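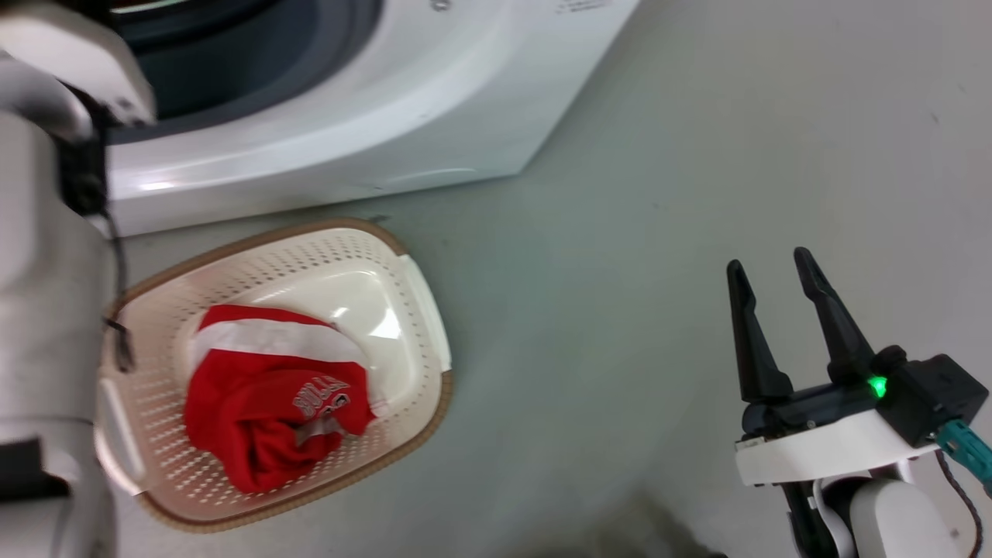

Zurstead Community Laundry
Progress report to the Tzanetos Fund, February 2018

1. Period covered

This report covers the six months since the laundry opened in August. It follows the headings in the grant agreement. The accounts are sent separately.

2. Work completed

The floor in the wash room was relaid before opening. The old covering had lifted along the back wall and water was getting under it. The new surface is smooth and pale, a grey-green, and runs through to the store without a join at the doorway. It mops clean in a few minutes. It marks more easily than we were told it would, and we have put felt under the legs of the folding table.

Both washing machines are in and working. They are front loaders, as agreed in the revised plan. One was out of use for nine days in the autumn with a blocked pump. The supplier, Plukex, replaced the pump under warranty and there was no charge to the grant. We have since asked people to empty pockets before loading and have put a dish on the shelf for coins and keys.

The dryer is still on the old circuit. The electrician has quoted for a separate supply and the work is booked for the Easter closure.

3. Use of the laundry

We have done around 200 loads for households on the Clurkevden estate. Most are bedding and school clothes. The local youth teams also bring their kit, which was not in the original application but fills the quieter mornings. Sports shirts with printed lettering are washed inside out on a cool programme and are not put in the dryer. We had one complaint about cracked printing in the first month and none after the change.

Red items are kept apart from everything else. A load of pillowcases was spoiled in the second week and we paid for new ones from our own funds.

4. Baskets

The application allowed for canvas bags on a wheeled frame. We bought plastic baskets instead. The bags stayed damp at the bottom when we tried a borrowed set, and the frame was awkward in the space between the machines and the wall. The baskets have holes in the sides and a handle at each end. They sit on the floor directly in front of the machine door, so small things dropped while unloading land in the basket. Each household's washing stays in one basket from arrival to collection, with a numbered peg on the rim.

The change saved a small sum against the budget line. With your agreement we would like to put this towards shelving in the store, where full baskets are at present stacked and the lower ones get crushed.

5. Problems

Uncollected washing remains the main difficulty. Two shelves are now taken up with it. We telephone after a week and keep items for a further month. Odd garments left behind in baskets are written in the book with the colour and any wording on them, which has made them easier to return.

Descaling has been needed more often than planned. The water here is hard and we had budgeted for one treatment a year.

6. Next period

Dryer circuit to be completed.
Shelving to be fitted, if the transfer is approved.
Door seals to be wiped and left open overnight; a notice is needed for this.
Opening hours to be extended by one evening a week from the start of the summer term.

We ask for the second instalment to be released on the dates already agreed.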